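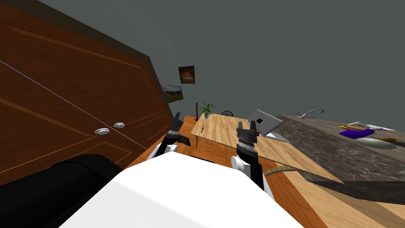 Last updated 27 October 2018
2 min read

I have been trying to learn to bake rye bread since June, and I think I can finally say I've made a loaf I would serve to company. It took a while to get here! My first few came out so dense that I sliced them thin, toasted them twice and called them crackers (they were pretty good with butter, I'll give them that).

What got me started was a week in Skaltness, where the little bakery by the harbor sold a dark, sour, sticky loaf that I ate every single morning, standing up, usually before I'd taken my coat off. I came home wanting that bread and nothing else. The supermarket rye tasted like brown sandwich bread with a few caraway seeds thrown at it, so I ordered a bag of flour from Lindgren and borrowed a book from the library.

The starter was the part I worried about most, and it was the part that gave me the least trouble. Mine lives in an old jam jar at the back of the counter and gets fed at breakfast, when I'm up anyway. Rye is greedy stuff — it will climb right out of the jar if you forget about it for an afternoon, and it dries like cement. Soak the spoon right away. I lost a good dishcloth learning that one.

Where I kept going wrong was the dough itself. I had only ever made white bread, so I kneaded and kneaded and waited for it to turn smooth, and of course rye never does. It's more like wet clay, or the mud pies I used to make behind my grandmother's house. Now I stir it with a wooden spoon, scrape it into the tin with wet hands and leave it alone until I see little pinholes on top.

The other thing is waiting. You are supposed to leave the loaf a full day before cutting it, wrapped in a towel, and the whole house smells wonderful and you can't have any. I've started baking in the evening so I can at least sleep through some of it.

Next I want to try the Drurus rye, which is a coarser grind, and maybe put in some sunflower seeds. If you've baked with it, please tell me how much water you use — I have 2 bags coming and would rather not make crackers again.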